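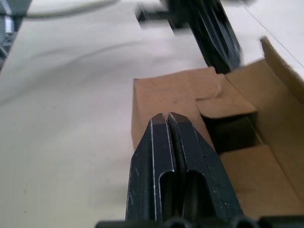 A reader wrote in to say that my sourdough post in May got the salt wrong, and that 30 grams in a loaf that size would make it inedible. The reader is right. I meant the amount for the double batch and wrote it under the single one. I've fixed it, and I'm sorry to anyone who baked from it.

The same message asked what flour I'm on now. For most of last year I used the strong white from Skomberg, bought in big sacks and kept in a lidded bin in the hall. It made a tall loaf with a thin crust. Then the shop stopped carrying it and I switched to Isgate, a small mill that sells a coarser flour with more bran left in.

Isgate flour drinks a lot more water. My first two loaves came out dense and a bit gray, and I nearly went back to packets from the supermarket. What helped was leaving the flour and water alone for an hour before adding the starter. I also stopped kneading and went to folding, 5 folds over the afternoon - more than I used to do, but each one takes less than a minute.

The starter lives in the fridge and gets fed when I remember. I take it out the night before, feed it rye, and leave it on top of the boiler. By 7 in the morning it's usually ready. In cold weather it can take until noon.

I still bake in the old Parri pot with the chipped lid. It goes in the oven empty while it heats, and the dough goes in straight from the fridge. The lid comes off for the last part, and I leave the loaf on a rack until supper.

Next I want to try a seeded one - sunflower and flax, soaked overnight.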